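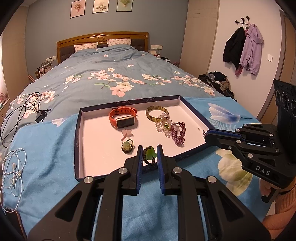

4. Filling the Tray

Your Danari bedside tray (model 542) is made for small things that you wear every day: watch, rings, bracelets, hair ornaments. Please read this section before the first use.

1. Put the tray on a flat place. A bed is also possible, but first pull the blanket smooth, so the tray does not lean to one side.

2. Wipe the inside with a dry cloth. Do not use alcohol.

3. Lay the watch first, with the face up. The strap can stay open or closed, as you like.

4. Put the bangles and the beaded bracelets next. Leave a finger of space between them. Beads on elastic cord should lie relaxed and not be stretched around other pieces.

5. Place rings and flower ornaments last, in the free part of the tray, with the stone up.

Note: Chargers and earphones stay outside of the tray. Their cords catch easily on bracelets with charms.

Note: To take out a bracelet with a charm, hold it by the beads. Do not pull on the charm.

Caution: Do not fill the tray with more than 40 pieces. Do not stack stone rings under heavy bangles, the stone may get scratches.

Caution: Keep small parts away from children and pets.

If a corner of the tray is damaged at delivery, please write to Kalinowski service and give part number 3413. For cleaning of the rim, see Section 5.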